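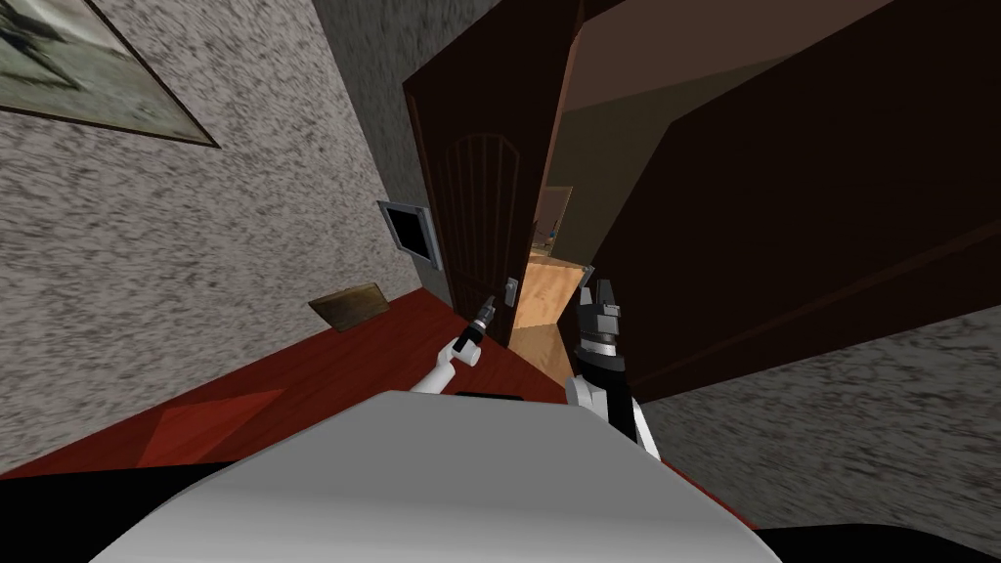 Home Projects Reports Staff Contact

Softening of cold-rolled brass strip at one furnace temperature

Final report, second-year materials project, Jonmont College

1. Purpose

Brass gets harder when it is rolled cold. Heating it afterwards makes it soft again, and how soft depends on the temperature and on the time in the furnace. Most textbook curves keep the time fixed and change the temperature. I did it the other way round. The furnace was set to 300 °C for the whole project and only the time was changed.

The lower end of the annealing range was chosen on purpose. At a high temperature the strip goes soft before the first sample can be taken out, and there is nothing left to measure.

2. Material

The strip came from Prultdale as a single coil, in the rolled condition. The supplier's sheet gives it as a common copper-zinc brass with no lead added. I did not check the composition. All samples were cut from the same end of the coil with a hand shear, and the edges were filed. The shear bends the strip a little close to the cut, so no hardness readings were taken near the edges.

Each sample was marked with a scribe on the back. Ink marks were tried first and burned off.

3. Method

The small Shabalala muffle furnace was used for all runs. It was switched on early and left to settle before anything went in. A separate thermocouple was placed next to the samples, as the furnace display reads the wall and not the middle of the chamber. The two readings differed at first but came together once the door had been closed for a while.

Four samples went in for each run, laid flat on a ceramic tile. The times were a quarter of an hour, one hour and four hours. Timing started when the thermocouple had come back to the set temperature after loading. The samples were then quenched in tap water and dried. A fourth group was never heated and was kept as the reference.
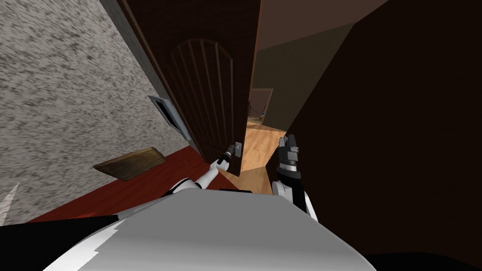
Dark brown door with a lever handle.

Hardness was measured on the Stamier bench tester with the Vickers indenter. The surface was ground on wet paper, starting coarse and finishing fine, and then polished on cloth. Each sample was given 5 indents in a row along its middle, and the mean was taken. The spacing was kept wide enough that one indent should not affect the next.

One sample from each group was also mounted, polished again and etched with ferric chloride so that the grains could be looked at under the optical microscope.

4. Results

The quarter-hour group was almost as hard as the reference. The difference was smaller than the spread between single indents, so I cannot say that any softening had taken place.

After one hour the mean hardness had dropped by 23 per cent compared with the reference. After four hours the drop was 34 per cent. The spread was largest in the one-hour group. Two of its samples were clearly softer than the other two - they had been at the back of the tile.

The etched sections agree with this in general. The reference sample showed long grains drawn out in the rolling direction, with many dark lines inside them. The quarter-hour sample looked the same. In the one-hour sample there were patches of small, new grains between the old ones. In the four-hour sample the new grains covered most of the section, though some drawn-out areas were left near the middle of the strip thickness.

5. Discussion

The slow start followed by a clear fall fits with recrystallisation, where new grains have to form before they can grow. Recovery would be expected to come first, but it changes the hardness of brass very little, and this experiment could not pick it up.

The scatter in the one-hour group is probably a temperature effect. The back of the chamber is closer to the heating element and the thermocouple was at the front. At this stage of the process a few degrees could make a real difference. The samples should have been moved closer together, or the run repeated with the tile turned round. There was only time for one run at each setting.

Etching also caused trouble. The first four-hour section was left in the etchant too long and came out nearly black. It was polished back and done again on a Wednesday, when the fume cupboard was free.

6. Further work

Two extra times between a quarter of an hour and one hour would show where the fall begins. An eight-hour run would show if the hardness has levelled off or is still going down. A second thermocouple at the back of the tile should be fitted before either of these is tried.

The remaining strip is in the metals drawer, labelled and wrapped in dry paper.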